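**Ticket 2818: Right gripper loses marker tracking during two-handed book lift**

Status: open
Reported by: Nawal Berrada
Assigned to: Mostafa Bouazza
Site: Trastley

**Symptom**

Pose for the right gripper drops out when a book is held upright between both grippers. The left gripper keeps tracking. Log shows error 106 (marker pose lost), then the recorder fills the gap with the last good pose. On replay the arm holds still and then jumps.

**Log**

09:40 NB: Fault came up in episode 996. Session stopped. Replay on the arm locked out until this is closed.

10:15 MB: Checked the right cube mount for play. None. Wiped all faces and repeated the lift. Same error.

11:05 MB: Swapped the left and right cubes and updated the IDs in the config. The fault stayed on the right side, so the printed patterns are fine.

13:30 Latifa Kabbaj: Compared the calibration files. The right cube offset is 21 mm out along the wrist axis. The file predates the last mount change.

14:10 MB: Recalibrated the right side. Dropouts are shorter but still there. The Skunitz filter may be rejecting good poses when the grippers are close together.

**Next**

- LK to rerun with the filter off, same red book, same grip.
- Do not replay any recording from this session on the arm.
- Keep the old calibration file for comparison.
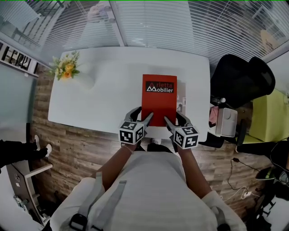
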